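June
Zofia Dudek

Keeping the Vina pair in tolerance at the Medthorpe bathroom floor

The Vina pair is the set of two hand-held grippers we use at Medthorpe to record handling work among the bathroom fixtures. It has no motors and no arm behind it. The operator carries one gripper in each hand, closes the jaws with the fingers, and a head camera records the work from above. Position comes from the printed marker cube on each gripper. The recordings go to Skunel, where the arm that will repeat the motions is being set up.

Since there is no drive to service, the pair was left off the maintenance sheet when it arrived. That was a mistake. In the spring we lost most of a week of takes to a cube that had turned slightly on its mount, and the fault was found at Skunel and not by us. The pair now has its own sheet, and this item sets out what is on it. Bogumił Marciniak wrote the first version. I have changed the order of two checks and added the part on jaws.

What is checked before a session

The check starts with both grippers on a flat bench, unpowered, jaws open. The operator looks at the mount screws first. Each cube sits on a short plate with two screws, and a paint line runs across the head of each screw onto the plate. If the line is broken, the screw has moved, and the gripper comes out of use until it has been calibrated again. Do not turn the screw back to meet the line. The line shows that something moved. It does not show where the cube was before.

Next, the marker faces. These are printed labels on a white body, and they fail at the corners. A lifted corner throws a shadow across the outer edge of the pattern, and the software then either loses the marker or, worse, reads it a few degrees off. Press the corners with a clean thumb. If one lifts again, replace the whole label set on that cube and calibrate. Single labels are no longer issued because they were being put on rotated.

Wipe the faces with a dry cloth. Alcohol takes the black off the print. Glass cleaner leaves a film that glares under the ceiling lights, and that glare was behind most of the dropped markers on the left gripper in April.

Then power. Switch on the left gripper first, then the right, and wait for both green lights on the cube tops. A light that comes on and goes out again within a minute is treated as a battery fault. Swap the battery once. If the light goes out a second time, write it up and use the spare. Two operators have reported that the right gripper takes longer to show its light after a weekend off. We have not found a cause, and so far it has not affected a session.

Jaw opening

The jaws are set to open to 80 mm, measured between the inner faces at the tips. Measure with the plastic caliper, not the steel one, which marks the pads. Measure three times, letting the jaw close fully between readings. If the readings do not agree, the return spring or the slide is dirty. Clean first and measure again before touching the stop.

After that comes the closing test, which is 100 closings per hand at a steady pace. It is dull and it has been skipped. Please do not skip it. A slide that sticks usually does so late in the count, once the grease has moved to the ends of the track, and a sticking slide makes the operator squeeze harder without knowing it. The jaw then jumps shut. On the recording this looks like a deliberate fast grasp, and the arm at Skunel will be taught to do the same.

Grease is a thin film of the white plastic-safe type on the track only. Any grease on the pointed ends of the jaws has to come off before a session. Glazed ceramic gives very little friction as it is.

Checks on the floor

With the bench part done, the pair goes out to the fixtures. The floor check exists because the bench does not reproduce the light or the sight lines. The floor is marbled gray, and the white fixtures give the camera large areas with no detail in them. White cubes in front of a white tub are a fair test of exposure. If the black squares of the pattern hold their edges there, they will hold them anywhere in the room.

The operator stands facing the freestanding tub, arms forward and slightly down, with both grippers and their cubes in view. The row of black faucet fittings along the far rim is the distance reference. They are fixed, they are dark against the white, and the edges are easy to pick out. The operator holds still while the software collects 63 frames, then turns each wrist inward and outward once. Both cubes have to be tracked through the whole turn. One lost marker is allowed per hand, provided another face on the same cube is seen at the time.

Look at the floor before walking. The cable to the power strip runs across in front of the tub, and there are other black cables to the right. An operator wearing the head camera has both hands full and tends to look at the jaws. Marciniak has asked for the cables to be taken along the wall, and this is on the list for the next rearrangement. Until it is done, the walking route is set and spoken aloud at the start of the session.

Hair and loose sleeves come up in this check too. Long hair should be tied back so that it does not fall across the lower part of the view when the head tips down. A strand under the collar does no harm. Across a cube it will cost markers. Short sleeves are preferred, as cuffs have a habit of sliding forward over the grip and catching the slide.
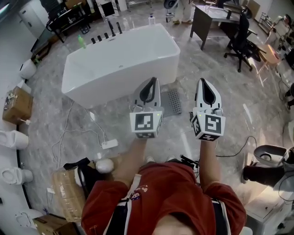
Calibration

Full calibration is done after any of the following: a broken paint line, a new label set, a drop from above knee height, or a failed floor check that cleaning does not cure. It is also done on the first Monday of each month whatever the results have been.

The gripper is clamped in the Mazurek fixture, a plain aluminum block with a slot for the handle and a fixed point at the far end. The jaws are closed on the point. The operator then moves the head camera by hand through 32 positions around the block, as laid out on the card taped to the bench. At each position wait for the tone. If the camera is still moving when the tone sounds, the position has to be repeated, and the software does not always ask for it. Watch the count on the screen.

The output is the offset from the center of the cube to the closed tips of the jaws. Write the three values on the sheet by hand as well as saving the file. The file is overwritten at the next calibration, and the handwritten column is the only place where slow drift can be seen. The left gripper has drifted in one direction since March, a little each month, all of it inside the limit. We think the plate under the cube is bending where the operators rest a thumb on it. A thicker plate is on order. Meanwhile please hold the grip and leave the plate alone.

Left and right files are not interchangeable. They have been swapped once. The handles are now marked underneath, and the file name carries the same letter as the handle.

Water

Sessions are run with the fixtures dry. Nothing in the grippers is sealed, and the battery door sits at the lowest point when the hands are forward. If a session with water is requested, it has to be agreed with Marciniak first, and the spare pair is used. Bottles of cleaner and soap used as objects to pick up should be closed tight, and pump bottles should have the pump turned to the locked position between takes. A pump top is just the right size for the jaws, and operators press it down by accident.

If a gripper does get wet, switch it off, take the battery out, open the jaws and leave it on the rack overnight. Do not use the heat gun. The inner jaws can warp before the handle feels warm.

Storage and spares

The pair goes back in the foam case with the jaws open and the cubes facing up. Storing them closed flattens the pads, and a flat pad changes the tip offset enough to show on the sheet. Batteries are taken out and put on the charger, not left in the handles.

Spares held at Medthorpe are now two label sets, one left slide, one right slide, and a bag of mount screws. Pads are out of stock. Anyone who finds a worn pad should tell me before changing it, as the last set we fitted was a softer grade and had to come off again.

Changes to the sheet

Line 4, the closing test, has moved ahead of the floor check. Line 7 now asks for the battery number and not only the charge. The old box marked "general condition" has been removed. Old copies of the sheet are still in the case lid and should be thrown away when you next open it. Completed sheets go in the tray by the bench, and I collect them on Monday mornings.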